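Mending Night Moves Upstairs

4 min read

Search the newsletter
Type a word and press enter

The mending group has outgrown the front room at Leckie Hall. Starting in June it will meet in the upstairs room, every Wednesday at 7 p.m., and the sign-up sheet is gone. Come when you can, leave when you need to. The stairs are steep, so anyone who would prefer to stay on the ground floor can leave a bag at the front desk with a note pinned to it and pick it up the following week.

Clementina Meireles started the group with four people and one sewing machine. Most weeks there are now 20 of us, and the trouble has been less about chairs than about outlets. The upstairs room has outlets along two walls and better light in the evening. It also has a sink, which matters for anyone soaking out a stain before sewing over it.

We asked Clementina to write down what she says most often to people on their first night, and most of this item comes from her notes.

Wash it first. A tear in a dirty shirt is harder to sew, and the cloth may shrink after the patch is on. This goes for the patch too. New cotton from the store should go through the wash at least once before it is sewn to anything old. If you skip this, the patch can pucker the first time the shirt is laundered, and then the whole thing has to be picked out and done over.

Look at the cloth around the hole. Hold it up to a lamp. If you can see light through it for an inch on every side, the hole is only part of the problem, and a small patch will pull away at the edges within a month. Make the patch big enough to reach cloth that is still sound. People bring in jeans with a hole the size of a dime and are surprised to go home with a patch the size of a playing card.

Match the weight before you match the color. A heavy patch on a thin blouse will hang and drag. A thin patch on work pants will wear through before the season is over. Old pillowcases are good for shirts and pajamas. Old jeans are good for other jeans. Clementina keeps anything printed, however small the piece, because a print hides stitches better than a plain cloth does.

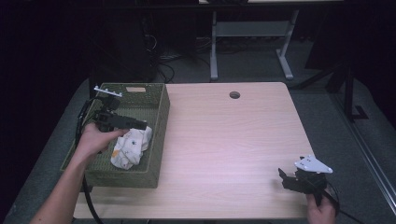
Printed cloth in the green basket.

Use a shorter thread than you think you need. From fingertip to elbow is enough. A long thread tangles, wears thin from being pulled through so many times, and has to be thrown out anyway. Start with a small backstitch if you don't like knots, and finish the same way.

For elbows and knees, put the patch on the inside and turn the ragged edge of the hole under. Sew around the hole first, then around the outside of the patch. For the seat of a pair of pants, Clementina likes rows of plain running stitch that go well past the patch on both sides. It takes most of an evening and it will probably outlast the rest of the pants.

Sheets come up nearly every week. When a sheet goes thin in the middle, the old fix is to cut it down the center, sew the two outer edges together to make a new middle, and hem the sides. You end up with a seam down the middle of the bed and a sheet that is a little narrower. Some people can't stand the seam. If you are one of them, cut the sheet up for pillowcases, using the strong cloth near the sides, and save what's left for patches.

Sweaters are a separate matter. Krešimir Nikolovski runs the darning end of the table, and he asks that sweaters come in clean and in a closed bag, in case of moths. He would like them to spend a few days in your freezer first. He has a good supply of gray, navy and brown wool. He is short of green, and would take any odd balls you have at home. He does not do cashmere, and says so before anyone gets their hopes up.

A word about the machines. The two in the cupboard are for straight seams and hems. They should not be used on denim thicker than two layers or on canvas. One of them spent most of the winter in the shop after somebody tried to hem an awning. The repair and a service for the other machine used up what we had in the jar, so please put in a dollar or two if you are using thread or needles from the supply. Used needles go in the mint tin and never in the wastebasket.

Scissors with blue tape on the handle are for cloth only. Scissors with no tape can be used for paper, patterns, packaging and anything else.

We can take the following at the front desk during opening hours: clean cotton and linen scraps bigger than your hand, buttons, zippers in working order, hooks and eyes, and wool yarn. We can't take pillows, foam, curtains with rubber backing, or single socks. We have been given 11 bags of single socks since the winter and have no more places to offer them.

Two people have asked if the group would take in mending for pay. It won't. The idea from the beginning was that you do your own, with help. If your hands or eyes make that hard, tell Clementina and she will pair you with someone. For paid alterations, there is a list of local names on the board by the coat rack.

There will be no meeting in the week the hall floors are being refinished. The date isn't set yet, and a notice will go on the front door once it is. The room key stays with Krešimir, who usually has the door open by 6:45. Tea is provided. Bring your own mug, and please take it home with you afterward.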